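Posted 20/01/2022 by Macario Hinojosa

Thread: Keepsake boxes on the bed, or why I can't finish one bedroom

OK so I am back at the spare room. Those of you who followed my kitchen thread know I'm good at starting. My plan for this one was simple: pull everything out of the closet, put it on the bed, deal with it, make the bed, done. Except I had already stripped the bed down to the mattress pad because the sheets needed changing too, so now I'm doing two jobs on one piece of furniture and neither is going well.

The thing that stopped me is a pink cardboard box with a lid. Soft stuff mostly, cloths and bits of fabric, all jumbled together. I've moved it from apartment to apartment and I never sort it. Do you all go through a box like that piece by piece, or do you close the lid and slide it back?

---

tansy_and_toast wrote:

Close the lid! I mean it. You said you were doing the closet, so do the closet. Sentimental stuff goes last, every single time. I lost a whole June to one shoebox of birthday cards and the rest of the house looked like a yard sale.

---

driftless_dan wrote:

Gotta disagree with tansy. If it's soft stuff it takes ten minutes. Fabric isn't letters, you don't have to read it. Tip it out, shake it, fold what you like, bag the rest. The longer it sits in there the more it creases anyway.

Also make the bed FIRST. You need a flat clean surface. Sorting on a bare mattress pad is how you end up with lint on everything.

---

tansy_and_toast wrote:

Ten minutes for you maybe, Dan. You threw out your own yearbook.

---

driftless_dan wrote:

And I've never missed it.

---

mrs_pell wrote:

I'm somewhere in the middle. I open the box, take out whatever is on top, and if I can't say where it would live in my house it goes in the donate bag. Then I close the lid for the day. A little at a time and you don't get that tired weepy feeling around four o'clock.

On the cardboard, do you want to keep it in that? I moved all mine over to Istholm bins (the fabric ones with the zipper) and they stack much better. They were on sale at Van Loon when I got them. Cardboard gets soft in a damp closet, I had one give out on me and there were doll clothes all over the hall.

---

Macario Hinojosa wrote:

The closet is dry, so I'm not worried about that, and I kind of like the pink box. It's the one thing in there I can find without reading a label!

Dan, you're probably right about making the bed first. I got as far as shaking out the sheet and then got distracted by the box again, story of my life. The pad is one of those padded ones that folds into long sections and it never wants to lie flat, so the sheet goes on crooked and I have to start over. Anybody have a trick for that?

---

driftless_dan wrote:

Do the head end first, both corners, then walk the sheet down. Don't throw it over from the side.

---

kettle_bottom wrote:

Sheet clips. I use the Tumix ones, four of them underneath, and my sheet hasn't budged. I tried the Zernow straps before that and hated them, too fiddly.

And I vote with tansy, leave the box alone until the room is finished. You have a whole closet waiting!

---

mrs_pell wrote:

I tried clips and they left dents in the elastic. Just saying.

---

Macario Hinojosa wrote:

Update for whoever is still reading. I compromised. The bed gets made first, then the box gets the mrs_pell treatment, top layer only, and I'm not allowed to tip it out. The pillow is already up by the wall so technically I've begun. I'll come back when the closet has a floor again.

---

COMMENTS (3)

lou_h: 143 replies on your kitchen thread and I read every one. Subscribing to this too.

porchlight: Head end first really does work on those folded pads, thanks Dan.

bea_in_the_back: Keep the pink box!!

Contact us | Copyright 2022, all posts belong to their authors | Back to top 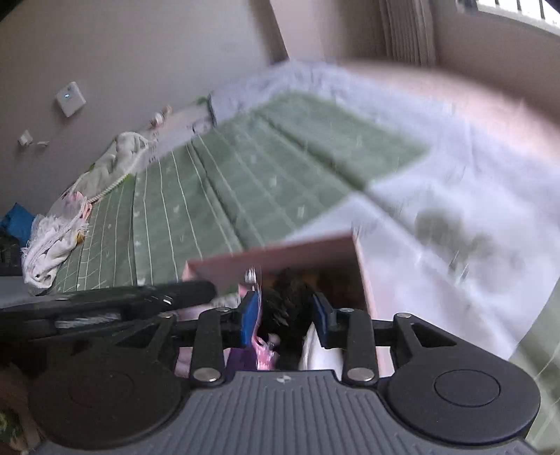
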